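Hedville Wrestling School: Trainee Intake FAQ
Last updated 27 Mar 2026

These answers cover the spring intake at the Hedville gym. They apply to new trainees and to athletes transferring from other combat sports. Existing roster members should use the members' handbook, which differs on pay and bookings.

Who can apply?

Anyone aged 18 or over on the first day of training. Previous wrestling experience is not required. Applicants with a background in judo, amateur wrestling, gymnastics or mixed martial arts go through the same assessment as everyone else and start in the same group.

What does the assessment consist of?

It takes one morning and has four parts: a conditioning circuit, basic rolls, a flat back bump on the crash mat, and a two-minute promo on a subject given to you on arrival. Radek Sýkora runs the physical parts. Viera Hrubý marks the promo. Each part is passed or failed separately, and a failed part can be retaken once in the same intake period.

Is the promo compulsory for people who only want to referee?

No. Referee applicants replace it with a written paper on counts, rope breaks and disqualifications.

I am under contract with an MMA promotion. Can I still train?

You can train. You cannot appear on a Hedville card until we have written permission from the promotion. An email is acceptable if it comes from the promotion's own address and names the period covered. Send it to Bohumila Hubáček before you sign the training agreement. Medical suspensions issued by a fight commission are observed here in full, including for non-contact drills.

How much does it cost?

The twelve-week foundation block is 879 euros. A deposit of 369 euros is due when you accept the place and is deducted from the total. The balance is due by the end of week two. Ring hire for private practice is charged separately.

Is the deposit refundable?

Up to 14 days before the start of the block, yes. After that it can be moved to the next intake but not paid back. If a doctor signs you off, the unused weeks are credited.

What do I need to bring?

Wrestling boots or clean indoor shoes with a flat sole, knee pads, a mouthguard, a plain T-shirt with no zip or metal parts, and your own water. Elbow pads are optional. Tape is sold at the desk. Jewellery must be removed, including studs, and rings that will not come off have to be taped before you enter the ring.
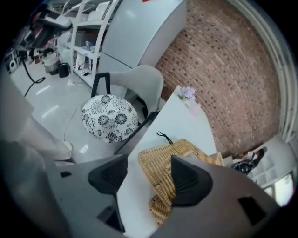
Woven basket with cord loop.

Lockers take a padlock with a shackle of 6 mm or less. Locks left on overnight are cut.

What size is the ring?

There are two. The main ring is 18 feet square with real rope wrapped in tape. The practice ring is 16 feet square with steel cable under rubber hose. Foundation trainees use the practice ring until week five. Running the ropes feels different in each, and you should expect bruising along the ribs and upper arm in the first fortnight.

When will I have my first match?

There is no fixed date. Trainees who complete the foundation block move to the intermediate class and are considered for battle royals and dark matches from there. The decision is made by Matěj Rusnák, who books the cards. Most people wait between eight months and a year. Asking to be put on a card early has no effect on this.

Can I choose my own ring name?

You can propose up to three. Names already used by an active performer are refused, as are names that need special characters on the entrance screen. Names created during training stay with you if you leave. Names assigned by the office for a storyline stay with Hedville.

Do you have links with larger companies?

We exchange trainees with the Ramach and Arkent schools for weekend seminars. Scouts are sometimes present at shows, and we do not announce this in advance. Hedville takes no percentage if you are signed elsewhere, but you are asked to give four weeks' notice so that matches can be recast.

What insurance is in place?

The school holds liability cover for supervised sessions. It does not cover personal injury or loss of earnings. You need your own accident policy that names professional wrestling or contact sport, and a copy has to be on file before week one. General gym policies are usually not enough, so check the exclusions.

Can I film training?

Not during group sessions. Promo class is recorded by the school and you can request your own clips.

Who do I contact?

Applications and contracts: Bohumila Hubáček. Fees and refunds: Dalibor Šindelář. The office answers email between 10.00 and 16.00.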